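4. Recording demonstrations with the hand-held gripper

The following section explains how to record the container-carrying task used in the Plonerix study. In this study we compare two policies, one trained with varied grip height and one trained with fixed grip height. Please read all the steps before you start.

4.1 Switch on the gripper camera and wait until the status light is steady.

4.2 Place the box on the white surface with the open side toward the camera. Put the object inside before you grip, not after.

4.3 Close the fingers on the outer walls of the box. Stop when both pads have contact. Do not squeeze more than this, or the walls will bend and the width signal becomes useless for training.

Caution: The fingers must stay outside. An episode with one finger inside the box belongs to a different task and has to be deleted.
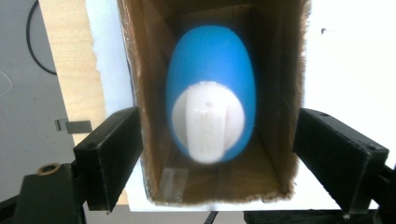

Rodel Pascual asked whether the object may lean or roll during the carry, and his opinion was that such episodes should be kept, as the policy will meet the same situation at test time. We follow his opinion for the training set. For the test set, please repeat the episode.

4.4 Hold the grip for one second, then lift slowly and carry the box to the goal area. Release it there and open the fingers completely.

4.5 Press the button to close the episode. Each operator records 60 episodes in one session, then takes a break.

Note: The first 6 episodes of every session are practice. The script removes them by itself, so you do not need to mark them.

4.6 Copy the session to the Alcantara folder and run the check script. It reports episodes with lost tracking. In the January collection we had 518 episodes, and 340 remained for the fixed-height policy after the check and the height filter.

If the script stops with a time error, restart the camera and write to Bezawit Gebreyes before you record again.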